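3.2 Racks, caps and coloured liquids

We were delighted by how much a plain bench rack can tell us about the way people sort. In the Kinnunen teaching laboratory, learners chose their own order for filling a rack, and we logged 2,843 placements over 25 sessions. Nieminen and Kuusisto had expected cap colour to matter little. It mattered a great deal.

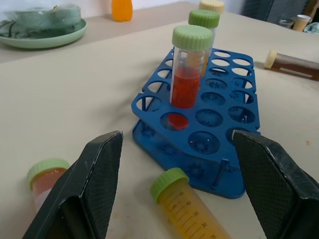 Cap colour was the cue learners mentioned first, well ahead of the liquid itself. Caps stay in sight when tubes stand close together, and the contents often do not. The red liquid in the nearest upright tube is easy to pick out, while the orange-yellow one behind it is partly hidden — yet both have the same light green cap. A learner who sorts by cap will group these two at once. We found this wonderfully consistent across the Trelta and Fullitz groups.

Layout came next. Most learners began with a back row and worked forwards, leaving the front holes free for as long as they could (Figure 5).

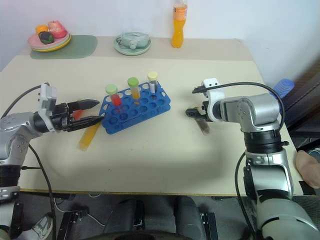 Figure 5. Blue rack with three capped tubes upright in the back row; a tube of yellow liquid lies on the tabletop.

Tubes lying on the table were treated as "not yet decided" by eight learners, a lovely phrase which we have kept as a category in Section 4.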